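### 4. Preparing the table and the two baskets

Do this section before you sort anything. The Kutis set has two woven baskets, one orange-tan and one dark brown. The lighter one is shallow, like a tray.

1. Clear the tabletop and wipe it with a soft, slightly damp cloth. Let it dry for 15 minutes.
2. Turn each basket over and shake out the dust. Do not wash them under the tap.
3. Put the orange-tan basket on the left and the dark brown basket on the right. Leave a narrow strip of table free between them.
4. Turn the orange-tan basket a little, so that one corner points to you. The dark brown one can stay more straight.
5. Look along the rims. If you find loops of strand which stand out, press them gently back with your thumb — never pull them.

**Caution:** Do not cut a loose loop with scissors. The weave can open further and the rim will lose its shape.

**Note:** The table is pale and it shows every shadow. When the lamp stands on the left, shadows fall to the right, and small items are harder to find there. Move the lamp if this disturbs you.

If a rim is badly open, write to Valeriano Alcaraz at the Kutis workshop and give part number 1114 for the orange-tan basket or 2803 for the dark brown. The cloth is part 11 and can be ordered separately.

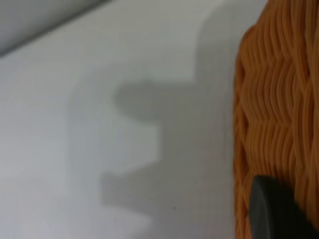
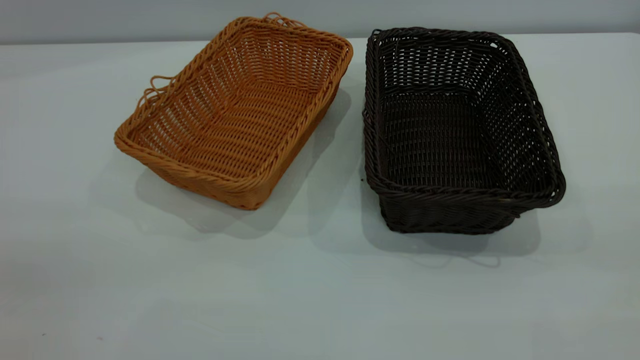 *Fig. 4 — Shadows on the pale surface (first picture); the two baskets side by side (second picture).*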